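3.2 Building the arm in the shared shop

Most of the assembly took place at Fluvbridge, the shared workshop where we rent bench time, and we are glad it did, as there was nearly always a spare clamp within reach. We printed the finger mounts twice (the first set, at 46 grams, sagged under load) and settled on the Jullent bracket, which weighs 61 grams and goes on with two screws. The wrist camera was fitted last of all. Fast reorienting moves blur its images badly, as Figure 2 shows, and for that reason we dropped frames taken above the speed limit given in Section 3.1 - a simple rule, but one that served us well through all 72 trial runs.

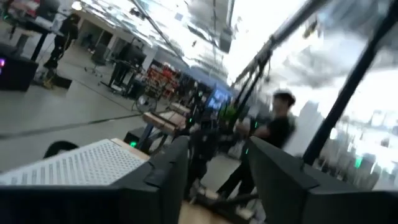

Figure 2. Wrist camera view during a fast move, with both gripper fingers in the foreground and a person working near an arm.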